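Work tables and trays: what we're asking for from May

The off-white table tops stay, and so do the metal trays. What changes is how both are looked after between sessions. 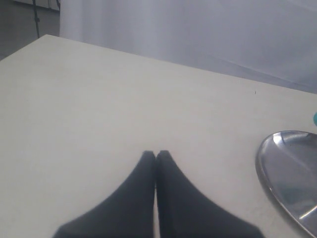 One reader wrote in after the last issue to say that the pale boards mark too easily and that a darker top would save everyone a lot of wiping. Several others have made the same point over the winter. We did look at it. Dark tops hide smudges, and they also hide crumbs, pins and small screws, and the people who use the room for fine work asked us to keep a light surface. The boards were bought to last and replacing them early would use money set aside for the heating.

The workroom at Lakoditz has 12 tables in regular use. Most of the marks on them are ordinary hand smudges and come off with a damp cloth and a drop of washing-up liquid. Please don't use scouring pads or cream cleaner. Both leave a dull patch that then picks up dirt faster than the rest of the top. If a spot won't shift, leave it and write the table number on the sheet by the door.

Wipe the top before you start as well as when you finish. Small bits of grit get dragged under trays and boxes and that is how most of the scratches happen. Lift a tray to move it. Sliding is quicker but it has cost us two tops already.

Trays should be washed by hand and dried straight away with one of the soft cloths, not the blue paper, which leaves fluff. Stand them on edge in the rack to finish. A tray left flat and damp on the table will leave a ring by the next morning. Anyone using glue or paint should line the tray first. Lining sheets are in the second drawer, in packs of 200, and the new supply from Plusemton is slightly larger than the old one, so fold the edges in under the rim.

We bought 35 trays last year and would like to know where they have all gone. If you have taken one home with a half-finished job in it, please bring it back, finished or not. A box will be left inside the side entrance for returns.

Cloths go in the lidded bin after use and are washed weekly. The spray bottles are refilled on the same day. The room will be closed for one morning in May while the table legs are levelled, and the date will be in the next newsletter.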